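4.2 Study breaks and household tasks before the examination

The families in the Clavstead group kept a simple record during the weeks before the spring examinations. Each evening the student wrote down when a study period started, when it ended, and what he or she did in the break. The parent kept a separate sheet and did not see the sheet of the student until April. We wanted to know if a short task in the house, done between two study periods, has a different effect from a break spent with the phone.

In the first condition the student worked for 90 minutes and then took a free break. In the second condition the same 90 minutes were divided into two parts, with a small household task between them. The families chose the tasks themselves from a list which we had prepared with the Livo parent center. Typical choices were feeding an animal, putting away dishes, or folding clothes. Tasks which needed a parent to be present were taken off the list after the pilot, as they often led to an argument about the school work. 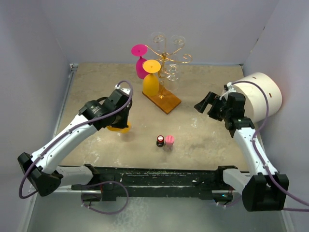

The students in the second condition returned to the desk with less delay, and their own notes describe the return as easier. This difference was clear in the first weeks and became smaller later. One possible explanation is that the tasks lost their novelty — several students wrote that they were tired of doing the same thing each day. Another explanation is that the examination itself was now close enough to bring them back to work in both conditions. Our data do not allow us to decide between the two.

The sheets of the parents give a less positive picture. On the scale from 0 to 100 for "calm at home", parents in the two conditions gave similar answers, and four families in Malia reported more conflict when a task was forgotten. We think that the wording of our instructions had a part in this. The word "task" was understood by some parents as a duty, and they reminded the student of it. In the Skov version, where the same list had the title "things to do in a break", we found fewer such remarks in the open comments.

Figure 4. Two robot arms over a table with a gold rack holding five upside-down stemmed glasses.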